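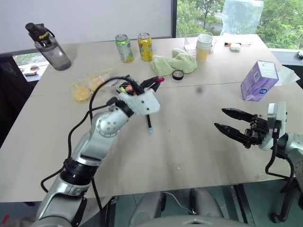

Trindlow Bench Rules, data card and README

Scope. These rules cover tabletop recording on two-armed robots for the Trindlow set. They apply to every site that contributes episodes, and a site that cannot meet a rule marked "must" should hold its recordings back until it can. The rules deal with the state of the bench, the arms and the notes kept with each episode. They do not replace the site's own machine safety assessment. An object held in the gripper must be logged as held from the first time step, with its class and the arm that holds it: a pen in the left gripper with the right gripper open is entered as "left: pen; right: none". The state of the jaws is logged separately from the object.

Contents. Release 1,214 recordings, of which 1,000 are for training. The rest are kept for checking and must not be used to tune a model. Tasks are divided into 18 families, including pen handling, moving drink cans, folding towels and sorting small items. Each recording holds head camera video, joint positions for both arms, jaw opening and a short written instruction.

Bench rules

1. The space between the two arms must be clear at the start unless the task calls for an object there.
2. Background objects are allowed and wanted. Bottles, cans, tissue boxes and bagged food may stay at the back of the table. List them once per session under "background".
3. Open cups with liquid in them must stand beyond the reach of either arm. Record them as "open liquid".
4. Loose cable on an arm must be checked through the full range of movement before the first episode. A loop that touches the table at any point must be tied back.
5. Do not tidy the table between episodes of the same session. Reset only the objects named in the task.

Labelling

Use the class names in classes.txt. Where the contents of a container are not known, label the container only. Brand names go in the notes field and never in the class field. Partly hidden objects are labelled if a person can name them without looking at another time step.

Stopping

One operator must have the stop button within reach whenever the arms are powered. After a stop, wait 10 seconds before clearing the fault. The episode is kept and marked "stopped".

Known gaps

Drirnach sessions recorded before July have no background list. Boychuk sessions use an older joint order; run the converter in tools/ before mixing them with other data.

Maintained by Premo. Last revised Jan 14, 2025.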